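Chapter 6
Comparing Grippers

In this chapter
6.1 What a comparison is for
6.2 Choosing the objects
6.3 Holding everything else still
6.4 Reading the results
6.5 Jaws and bowls

Before you start, you should be able to name the parts of a parallel or pivoting gripper (Chapter 2), explain the difference between payload and grip force (Chapter 3) and set up a simple log sheet (Chapter 5).

6.1 What a comparison is for

A gripper is usually bought from a data sheet. The sheet gives the stroke, the weight, the greatest force at the fingertips and perhaps a drawing of the finger pads. These figures are useful for ruling things out. If the jaws open to 80 per cent of the width of your widest part, you need go no further. They say much less about how the gripper will behave when it meets a wet cup or the edge of a tray.

A comparison fills that gap. Two or more grippers are given the same objects, in the same places, and the same work to do. The results are written down as they happen. At the end you should be able to say which gripper did a named job better, and by how much. You will not be able to say which gripper is better in general, and a report that claims to do so should be read with care.

Throughout this chapter we follow one comparison, made at the Feyisa workshop in November. It set two finger designs against each other. The Pokine finger is stiff, with a flat rubber face. The Verar finger has a softer face that gives way a little when pressed. Both were fitted to the same type of gripper body, so that only the finger changed.

6.2 Choosing the objects

Objects for a trial should be chosen before anyone has handled them with the grippers. It is tempting to try a few things first and keep the ones that work. The trial then measures the patience of the person choosing.

The Feyisa list was made up of household goods: cups, cartons, cloths, lids, spoons and bowls. Household goods are cheap to replace and vary a great deal in shape. They are also harder than they look. A carton changes its stiffness as it empties. A folded cloth is a different object once it has been dropped. The heaviest item on the list weighed 800 grams, well inside the payload of the gripper body, so weight alone should not have caused a failure.

Each object needs a written starting position. "On the table" is too loose. "Upright, handle towards the operator, centre of the base on the mark" is better. If an object may lie on its side, say so, and treat this as a separate case in the log.

6.3 Holding everything else still

In the Feyisa trial each finger design was used for 232 attempts. The order was mixed, so that neither design had all its turns at the end of the day, when operators were tired. The pads were wiped between objects. The lighting was left alone.

The operators were the hardest thing to hold still. People get better at a task as they repeat it – sometimes quickly – and whichever finger is tried second gains from practice on the first. Mixing the order helps. So does a short practice period that does not count towards the results.

6.4 Reading the results

An attempt was scored as a success if the object was lifted clear and set down at the target within the time allowed. Everything else was a failure, with a note of the kind: missed, slipped, tipped or crushed. Keep these notes. Two fingers may fail equally often and for quite different reasons, and the reasons tell you what to change.

For cartons and cups the two designs scored much alike. The softer face did better on lids. With bowls, the scores varied more from one operator to the next than from one finger to the other, and this led to the question in the next section.

6.5 Jaws and bowls

A bowl offers a gripper very little to hold. The outside curves away, and the whole bowl is often wider than the jaws can open. What remains is the rim. One jaw must go inside and one outside, and the wall must be pinched between them. The angle of approach matters, and so does the space beside the bowl, as the outer jaw needs room to come down.

Figure 6.1 Working at the rims of bowls with hand-held grippers. The nearer one has ribbed finger pads on both jaws.

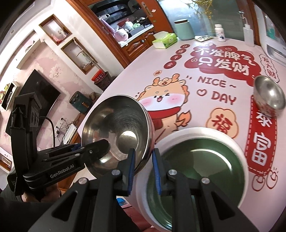

Fania disagreed with the workshop's decision to score bowls together with the other objects, and wrote in a note on the draft results that a rim grasp should be a trial of its own, as it tests where the operator puts the jaws at least as much as it tests the pads. The same note asked for wall thickness to be recorded, and for upright and tipped bowls to be logged apart.

The first and last of these points were accepted. Wall thickness was left out of the first round and is taken up in Exercise 4. The rest of this chapter sets out the rim trial step by step, beginning with the marks on the table.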